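Glaze notebook, Benavides studio
May, after lunch

Opened the kiln at 80 and could not wait any longer, gloves on, lid propped. The copper red came out RED! Proper oxblood on the shoulder of the tall bottle, going to a clear greenish white at the lip where it always thins out. I have been after this since the winter and I keep walking back to the shelf to look at it.

What changed from the last firing: started reduction earlier, at 700, and kept it light. Last time I waited and then choked it hard, and got liver brown on everything plus soot trapped under the clear. Held 30 minutes at the top. Same clay (Stondthorpe white stoneware), same bisque.

Batch was 129 g of the Zikusen base with the copper and tin sieved in twice. Should have made more, I ran out before the last two cups and had to pour the insides thin. You can see it on them, they are pinkish gray with freckles. I like the freckles though. Want to try that on purpose on a flat plate, thin coat over a thick one, with the overlap running down the middle.

Enamel and glaze are such close cousins that I now stare at every shiny white thing I meet. The whites on our test tiles still look chalky next to a good bathroom white, and I'd love to get a clear liner with that kind of depth over the Stondthorpe body.
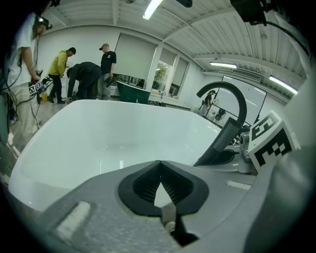
Sheyla thinks the chalkiness is the tin and wants me to halve it in the liner before I touch anything else. She also says the bottle would have been redder still with a slower cool through the first stretch, and that I should stop opening the damper to peek. Fair on both counts. She'd put the liner over a white slip too, two coats, and leave the body bare on one tile to compare.

Next firing:
- liner with half the tin, on slip and on bare clay
- red, double batch, sieve three times
- thin over thick plate
- one bottle on the bottom shelf near the burner, to see if it goes purple
- new cones, box is nearly empty (ask Consuelo if Wengate still has the small ones)

Foot of the second bottle stuck a little. Ground it off, no crack. More wax next time.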